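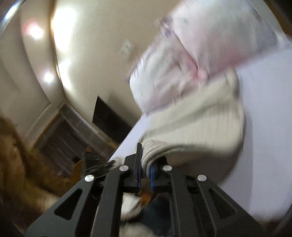 4.3 Sorting and folding mixed laundry

Use this section when a load holds both large plain pieces and small printed or coloured ones. Clear a flat surface before you start. The Canthorpe folding board (see 4.1) needs to be unfolded and locked.

1. Lift one piece at a time from the pile. Take it by a corner and let the rest hang.

2. If a second piece comes up with it, lower both and separate them by hand.
Caution: do not pull against a zip, hook or button. Thin cotton tears easily at the seam.

3. Put whites with coloured areas in their own pile. Cream and off-white pieces go with the plain lights.

4. Lay the piece on the board and smooth it from the middle outwards. Gathered corners should be opened out fully, or the pleats will set.

5. Fold the long sides in, then fold up from the bottom edge. Stack no more than 6 large pieces.

Note: creases that stay after smoothing can be pressed on a low setting. Check the care label first.

6. Leave the stack flat for two hours before putting it in the Kiltcombe drawer unit.

For fitted sheets, go to 4.4. For socks and other small items, go to 4.5.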